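Visita a Cultville: jornada de puertas abiertas contra la trata

Agosto de 2023
Por la redacción de Clello

Llegamos tarde, el autobús de Arruda nos dejó en la rotonda equivocada. Cola en la entrada, acreditación con pegatina, botella de agua. La jornada la monta Sikance, la entidad que lleva el piso de acogida y la línea de atención de la comarca. Aforo: 500 plazas, casi todas cogidas cuando entramos.

Primera parada, la sala de coordinación. Mesas largas, teléfonos, un mapa de carreteras con chinchetas. Explican cómo entra un aviso: llamada, ficha, valoración de riesgo y, si hay menores, traslado inmediato a la unidad policial. Quince minutos como máximo desde que se cuelga. Preguntamos qué pasa de madrugada. Hay guardia, de dos personas, y otra localizable en casa.

No dejan ver fichas reales, lógico. Enseñan una de formación, con datos cambiados. Dos páginas. La segunda casi entera es sobre idioma e intérprete, y ahí se atascan muchos casos según cuentan. Faltan intérpretes de rumano y de yoruba, los piden prestados a la ciudad y no siempre llegan a tiempo.

Luego la charla de inspección de trabajo. Larga. Fincas, talleres, locales de carretera. Lo más útil: la lista de señales que reparten a los transportistas. Documentación en manos de otro, deudas que nunca bajan, alguien que contesta siempre por ti. Cogimos 50 copias para repartir en Clello y nos quedamos cortos, hay que pedir mas.

Pausa para comer en el patio. Bocadillo, café flojo. Bastante gente de los pueblos de al lado, también dos grupos de instituto con sus profesoras.

Por la tarde, los espacios del centro. Aula de castellano, cocina, ropero. El aula la usan sobre todo por la mañana, el ropero abre a diario y siempre andan escasos de calzado.

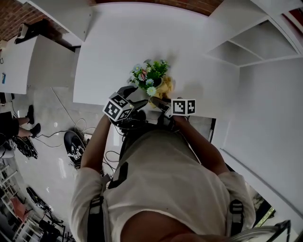 Lo que queda pendiente

El protocolo con el hospital. Lleva meses redactado y sin firmar, dijeron que en octubre sí. Ya veremos. Sin ese papel cada ingreso por urgencias se negocia por telefono y depende de quién esté de turno.

El dinero tambien. El piso tiene 15 plazas y la ayuda se renueva cada año, así que los contratos igual. En el turno de preguntas salió tres veces y las tres respuestas fueron vagas.

Salimos por la puerta de atrás, corriendo, para el último autobús a Arruda. Las hojas de señales se pueden recoger en nuestro local en horario de tardes.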